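Zustmont Robotics Club – bench safety checklist, Mockus task board
Inspected 27 March 2023

1. Board sits flat, handle clear of the fingers – OK
2. Test leads seated in their sockets – OK, see comment
3. Sliders move freely end to end – OK

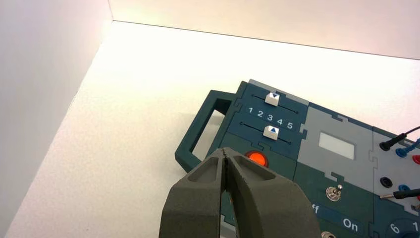

Could we add a line on the spare probe lead? It ought to be clipped away before the arm is enabled. Same goes for the Melolgate bench.

Agreed, added as 3a.

4. Toggle switches tight at the base nut – OK
5. Dial turns by hand through every number – stiff, recheck in June
6. Cables on the floor tied back – ACTION, before next session 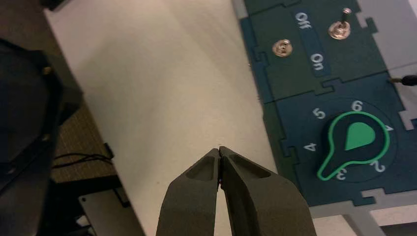 Items 4 to 6: fingers over the tabletop, dial to the right.

7. Speed limit set to 221 on the Bokeck controller – OK
8. Students behind the line before power on – OK
9. Stop button tested from both seats – OK

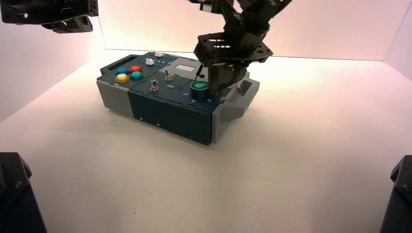 Item 10: gripper at the green knob.

10. Gripper clears the end cap on approach – pass, go slowly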